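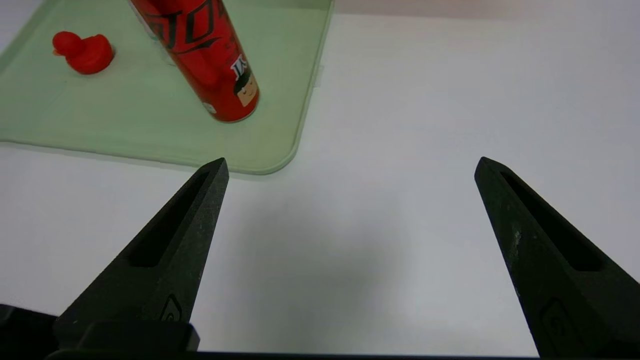
The Porkwood duck race starts at noon on the last Saturday in September, when a dump truck backs onto the bridge and tips 2,000 ducks into the river. Most of them are yellow. The ones people talk about are the odd colors, sold at a higher price and easier to follow from the bank. A bright red duck shows up well against almost anything, whether it is sitting in a pale green tray or riding low in brown water behind a log. Stand at the first bend and you will hear people shouting for "the red one" without having any idea whose ticket it carries.

Magazine > Features > Towns and Rivers

September | By Dalia Dambrauskienė

The idea is old and simple. Each duck has a number on the bottom. You pay for a number, the ducks go in upstream, and the first one through the chute at the far end wins. In Porkwood a ticket costs $8 and the winner gets a check. Whatever is left goes to the town pool, which needs a new liner and has needed one for a long time.

What surprised me, after a month of going to these races, is how much of the work happens before anybody gets wet. Ducks have to be pulled out of storage, sorted, wiped down and looked over. A cheap one takes on water through the hole in the base and rides on its side. Some races seal the hole with a dab of glue. Others glue a metal washer inside for weight – it keeps the duck upright but adds a lot of evenings at the kitchen table.
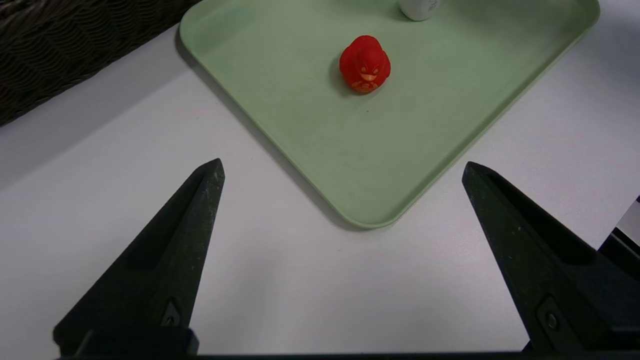 Storage is its own problem. Porkwood keeps its ducks in feed sacks in the loft of the fire station, where the heat in July softens the vinyl and the ones at the bottom come out flat on one side. Skumadeck, an hour south, hangs them in mesh bags from the rafters of the old creamery. Air gets around them there, and fewer are thrown out each year.

Then there is the river. A duck has no keel and goes where the surface goes, and wind matters more than current on a slow stretch. At Jikisari two years ago a steady breeze pushed the whole field against the east bank and held it there. The race was planned for 40 minutes. It ended after dark with people in waders walking the ducks downstream with push brooms. The rules now allow brooms, as long as the person holding one hasn't bought a ticket.

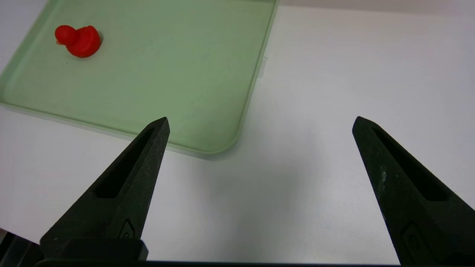 Last updated: Wednesday, 4:10 p.m.

The question that comes up more every year is what happens to the ducks that don't reach the end. Porkwood strings a floating boom across the river below the finish and sends two canoes through the reeds on Sunday morning. Even so, it lost 100 ducks last fall. Some towns have switched to renting from a supplier that charges for every duck not returned, and that has made them a good deal more careful.

Skumadeck went further and moved its race to the mill canal, with a gate at each end. It sold 4,000 tickets the first year. It is a duller race to watch, with hardly any current, but every duck came home.
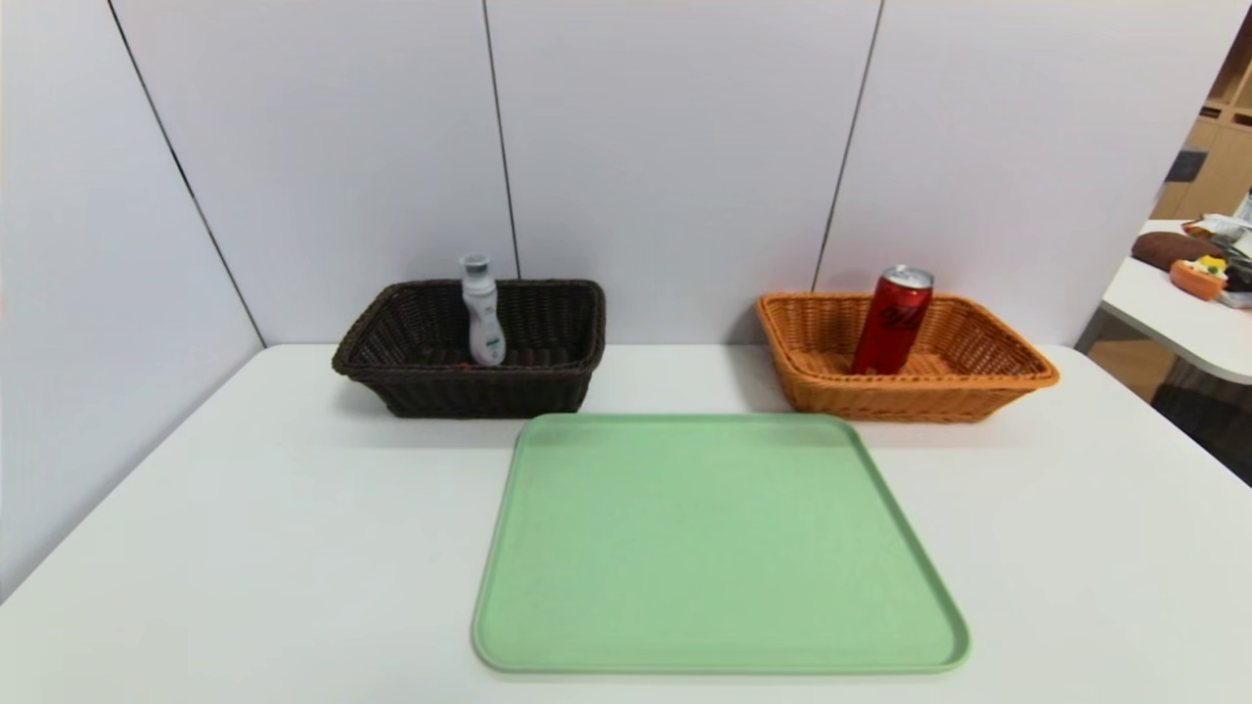

One longtime starter at Jikisari told me the canal was the sensible choice and that he would quit before he agreed to it. People come for the bend, he said, and "you can't have a bend with a gate on it." He would sooner put out a second boom and run a smaller field.

Porkwood will try that this fall. The second boom goes in on Friday, just above the boat ramp, and tickets are on sale at the hardware store until the morning of the race.

212 shares | 17 comments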